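Hand-held demonstration

Hand-held demonstration is a way of teaching a robot a manipulation task by having a person perform it with a tool shaped like the robot's own gripper. The robot does not need to be present. The person holds the gripper, carries out the task, and sensors record what the tool sees and how it moves. The recordings are then used to train a control policy, most often by imitation learning. It is one of several forms of teaching by demonstration, along with kinesthetic teaching and teleoperation.

Background

In kinesthetic teaching, a person takes hold of the robot arm and moves it through the task. The joint positions are stored and can be played back or used as training data. The method needs little extra equipment, but the person's hands often block the robot's cameras, and large arms are tiring to move.

In teleoperation, the person controls the robot from a distance, using a joystick, a headset with hand controllers, or a smaller copy of the arm. The data comes directly from the robot, so no conversion is needed. Operators usually need practice, and many setups give little or no sense of touch. Delay between the operator's motion and the robot's response can also make fine work slow.

Hand-held grippers came into use as a way to collect data outside the laboratory. An early shop-floor version, the Plokar, was a spring-loaded claw with a trigger and a single camera. The later Clellura grippers were built for use in pairs, one in each hand, for tasks such as folding cloth or opening containers.

Equipment

A typical tool has two fingers, a handle or trigger, and a wide-angle camera facing the fingertips. The opening of the fingers is measured by an encoder or read from the camera image. The position of the tool may be worked out from the video together with an inertial sensor, or from printed square markers that other cameras can track. Some systems add a camera worn on the head, which records the work area from the person's point of view. Cables may run from the grippers to a recorder carried on the body.

In two-handed systems the streams must share a common clock. The Mollel recorder, for example, stores video and position data from 2 grippers and flags any recording in which the streams drift apart.

Procedure

A session begins with calibration of the cameras and the finger opening. The person then repeats a task, changing the starting position of the objects between attempts. Short tasks are commonly recorded in batches of 10. In one data set, Juvell, four household tasks were recorded with about 70 demonstrations each. Attempts in which tracking is lost are normally removed before training.

Limitations

People can make motions that a robot arm cannot follow, either too fast or beyond its reach, and such recordings must be filtered out or slowed down. Contact forces are not captured unless force sensors are fitted. Tracking may also fail in front of blank walls or when a marker is hidden.

See also: Imitation learning; Teleoperation; Robot end effector
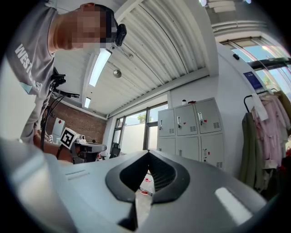 A person with a head-worn camera and a hand-held gripper fitted with a square marker, with a second gripper in the foreground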